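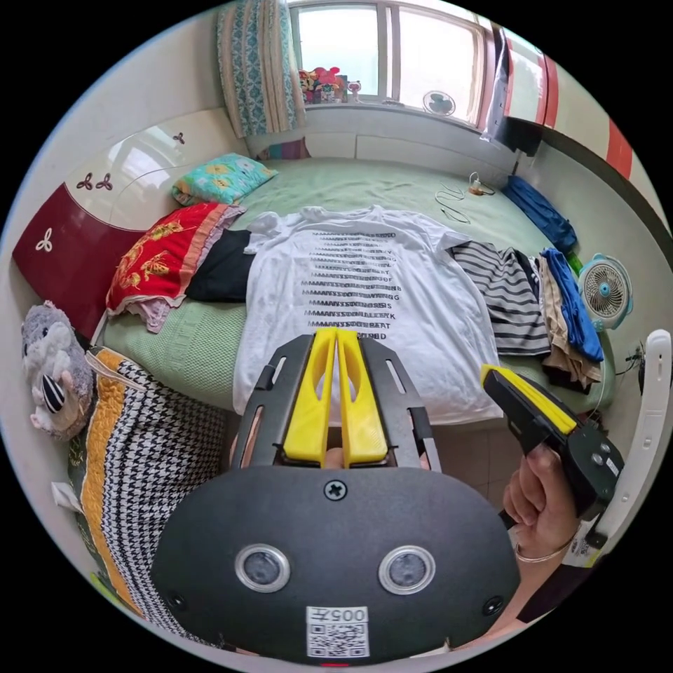

최종 수정: 26/10/2020

그림 1. 침대 발치에서 본 침실.

4. 침대 발치라는 자리: 이부자리 정돈 습관에 관한 면담 결과

앞 절에서 우리는 면담 참여자들이 침실을 어떻게 나누어 부르는지를 살펴보았다. 머리맡, 창가 쪽, 벽 쪽, 문 쪽 같은 말은 거의 모든 면담에서 저절로 나왔는데, 발치라는 말은 조금 달랐다. 연구자가 먼저 꺼내기 전에는 좀처럼 나오지 않다가, 한번 나오고 나면 이야기가 한참 길어지곤 했다. 침실을 발치에서 바라보면(그림 1) 누웠을 때와는 방의 인상이 사뭇 달라지는데, 참여자들도 이 점을 말하다가 스스로 재미있어하는 경우가 많았다. 이 절은 그 긴 이야기들을 되도록 말한 사람의 어조를 살려 정리한 것이다.

4.1 자료

면담은 Stougaard 주거 생활 조사의 두 번째 단계로 진행되었고, 성인 56명이 참여하였다. 참여자는 모두 Grendgate 단지와 그 이웃 동네에 살고 있었으며, 바닥에 요를 펴고 자란 뒤 어른이 되어 침대로 옮겨 온 사람과 어릴 때부터 침대를 쓴 사람이 섞여 있다. 한 번의 면담은 90분을 넘기지 않는 것을 원칙으로 하였다. 다만 차를 한 잔 더 권하시는 댁에서는 이 원칙이 썩 잘 지켜지지 않았음을 적어 둔다. 녹음은 전부 글로 옮긴 다음, 침구를 펴고 개고 털고 바꾸는 일에 관한 대목만 따로 뽑아 200개의 발췌문으로 만들었다. 아래에서 인용하는 말은 모두 이 발췌문에서 가져왔고, 뜻이 흐려지지 않는 범위에서 군말만 덜어 냈다.

4.2 정돈이 시작되는 곳

아침에 이부자리를 어디서부터 손대느냐는 물음에 참여자들은 대체로 잠시 말을 멈추었다. 매일 하는 일인데도 순서를 말로 옮겨 본 적이 없기 때문일 것이다. 손으로 허공에서 이불을 당기는 시늉을 해 보고서야 "아, 나는 발치로 가네요" 하고 대답한 분도 있었다. 발치에 서면 이불의 양쪽 자락이 한눈에 들어오고, 어느 쪽이 더 내려왔는지를 견주기가 쉽다는 설명이 여러 차례 되풀이되었다. 반대로 침대가 벽에 붙어 있는 집에서는 옆에서 무릎을 대고 올라가 이불을 펴는 경우가 많았으며, 이런 분들은 정돈을 더 번거로운 일로 이야기하는 경향이 있었다.

흥미로운 것은 바닥 생활을 오래 한 참여자들의 대답이다. 요와 이불을 개어 장에 넣던 시절에는 발치가 곧 개기 시작하는 쪽이었다고 한다. 발 쪽에서 한 번, 다시 한 번 접어 머리 쪽으로 올리면 베개가 마지막에 그 위에 얹혔다. 침대로 바꾼 뒤에는 갤 일이 없어졌지만 몸은 여전히 같은 쪽으로 간다. 한 참여자는 "접을 것도 없는데 끝자락을 꼭 한 번 접었다 펴요. 안 그러면 하루가 시작이 안 된 것 같아서요"라고 말했다. 우리는 이 동작을 '남은 접기'라고 부르기로 하였다. 남은 접기는 13명의 면담에서 확인되었고, 그 가운데 몇 분은 집에 온 손주가 똑같이 따라 하더라는 이야기를 반갑게 들려주었다.

4.3 계절과 발치

계절이 바뀌는 무렵의 발치는 또 다른 구실을 한다. 얇은 이불만으로는 새벽이 서늘하고 두꺼운 이불을 꺼내기에는 이른 시기에, 많은 집에서는 담요나 누비이불 한 장을 발치에 접어 두었다가 필요할 때 발로 끌어 올린다. 11월이 되면 이 담요가 슬그머니 이불 아래로 들어가고, 그러고 나서야 겨울 침구가 장에서 나온다는 대답이 많았다. 달력보다 담요의 자리가 먼저 바뀐다고 해도 좋을 것이다. Fandine 지구의 오래된 주택에 사는 참여자들은 외풍 때문에 담요를 봄까지 발치에 두는 일이 흔했고, 난방이 고른 새 아파트에서는 이런 습관이 아예 없거나 모양을 내기 위한 덮개로 바뀌어 있었다.

둘이 한 침대를 쓰는 경우에는 발치의 담요가 작은 협상의 대상이 되기도 한다. 추위를 타는 쪽에 담요를 반으로 접어 치우쳐 놓는 집이 있는가 하면, 가운데에 놓고 먼저 깨는 사람이 상대의 발을 덮어 주고 나가는 집도 있었다. 이런 이야기를 하는 동안 참여자들의 목소리가 한결 누그러지는 것을 우리는 여러 번 들었다. 침구의 배치를 다룬 기존 논의가 주로 위생이나 수면의 질에 기울어 있었다면, 이 대목에서는 서로를 살피는 일로서의 정돈도 함께 보아야 한다고 생각한다.

4.4 해석의 한계

물론 조심해야 할 점도 있다. 면담은 말로 한 것이고, 사람은 자기 습관을 실제보다 가지런하게 기억하기 쉽다. Steso 분류표에 따라 발췌문을 나누는 과정에서도 '편다'와 '정리한다'를 같은 행위로 볼 것인지를 두고 의견이 갈렸으며, 결국 참여자가 직접 쓴 낱말을 그대로 따르기로 하였다. 그 탓에 일부 범주는 서로 겹친다. 또한 면담에 응한 분들은 집 이야기를 즐기는 분들이었을 가능성이 크므로, 침실을 그저 잠만 자는 곳으로 여기는 사람들의 경험은 여기서 충분히 드러나지 않는다. 혼자 사는 젊은 층의 원룸, 곧 침대가 식탁이자 소파이기도 한 집에서 발치가 어떤 자리인지는 다음 절에서 따로 다룬다.

문의: Stougaard 주거 생활 조사 연구실 | © 2020 Stougaard 주거 생활 조사 | 맨 위로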